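I moved to Quaye in February with two suitcases and a firm plan to own less. The plan lasted until I found out that a furnished rental comes with a desk, a bed, a set of curtains and precisely one place to put your clothes, and that this place was the desk.

I have been putting off writing about the move, mostly on account of the bus. The overnight coach from Fovness takes 162 miles to do what a crow would do in far fewer, and it stops at every gas station that has ever sold a hot dog. I ate two of them. I'd like to blame the altitude.
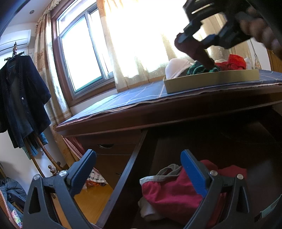
My seat reclined a grand total of one inch. The man in front had the deluxe version, which reclined into my lap, and by 3 in the morning I knew the top of his head better than I know most of my cousins. He slept like a baby. I read the safety card four times and can now tell you how to leave a coach through the roof.

Anyway, the town. Quaye has one main street, two bakeries that don't speak to each other, and a hardware store called Idari that sells everything except the thing you came in for. I went in for a light bulb and left with a colander. I went back for the light bulb and they were closed for lunch, a meal they take very seriously and at no fixed hour.

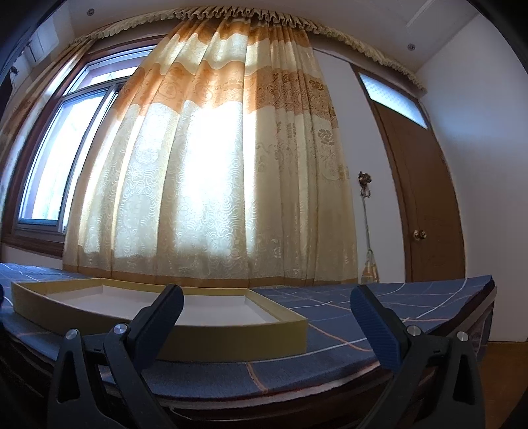

I had also been promised a lake. There is a lake. To reach it you walk uphill for an hour, which seems like the wrong direction for water, and then there's a sign telling you it's another 300 yards. I have walked those yards with a stone in my shoe and I would like a word with whoever measured them. The lake itself was very nice - gray, flat, one duck.

Then came the job of settling in. I'm a folder by upbringing and a stuffer by nature, and the stuffer usually wins by the second week. My mother could get a winter's worth of sweaters into a shoebox. I can make three shirts fill a steamer trunk.

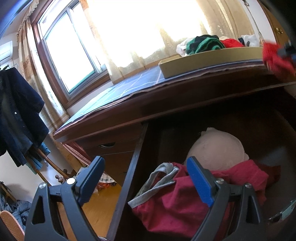 The desk drawer, currently employed as a dresser.

I did look into buying a real dresser. Skesura, the furniture place out by the highway, had a decent one for 200 dollars, plus delivery, plus a fee for stairs, plus what I think was a fee for asking about the fees. I thanked them and bought a lamp I didn't need so the trip wouldn't feel wasted. It still needs a bulb. 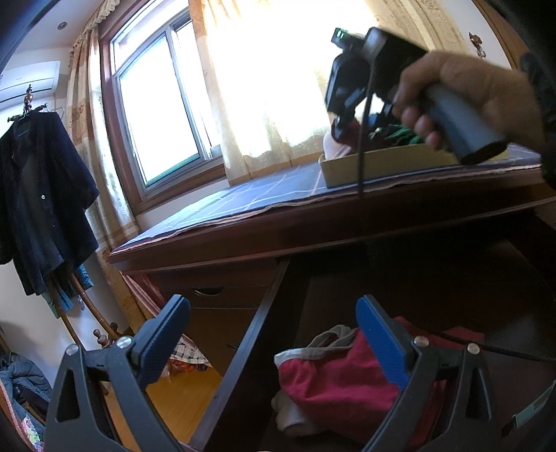
Red on top, white underneath, and a cable in with the laundry.

So that's the first stretch in Quaye. I've picked a bakery (the one with the worse bread and the better chairs), and I've learned to do my shopping before eleven, or after two, or the next day. Next week I'm going back up to the lake with better shoes and some oats for the duck.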